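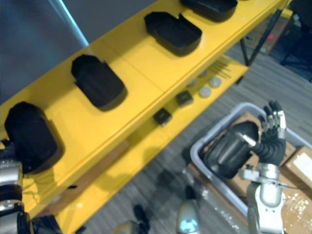 The yellow shelves at Brukel, with black molded parts on the top level and smaller pieces below.

Giuliana Ticona runs the small parts area at Brukel, a supplier of molded covers and fittings. She moved there in April from the packing floor at Esden.

"I asked for bright shelves," she said. "If you put a black part on a dark shelf, you lose it. On yellow, I can see it from the door."

The big parts go on the top shelf with space between them. The gray discs, the little black squares and the thin rods stay on the lower one.

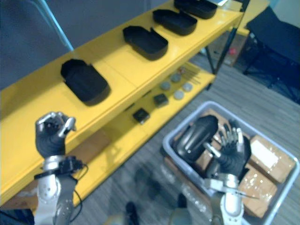 One bin at a time

Ticona said the old way was to fill several bins at once and sort out mistakes later. She stopped that in her first week.

"We had 462 parts come back from one order," she said. "They weren't bad parts. They were in the wrong bins."

Now a bin stands on the floor next to the shelf until it is done.
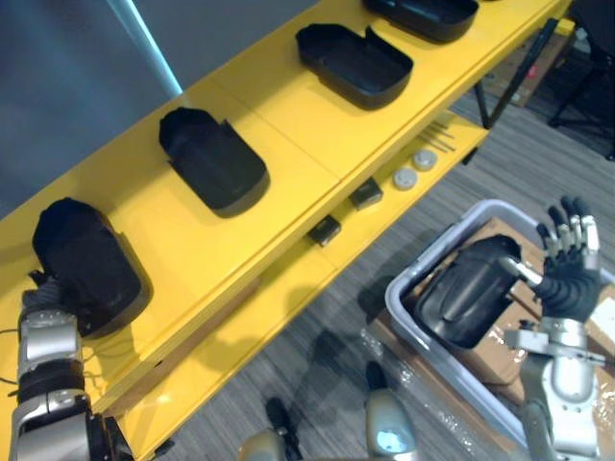 She also dropped the rule that a bin had to be closed in 90 seconds. "People were looking at the clock and dropping things in any which way," she said.

Her next job is the labels. Brukel uses 13 kinds, and she would like to get down to four.

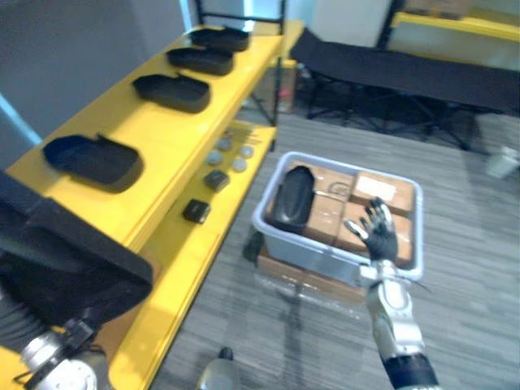
A gray bin beside the shelves, with cardboard boxes inside and a black tray resting on them.

"I'd do the labels tomorrow," Ticona said. "I'm waiting on the printer."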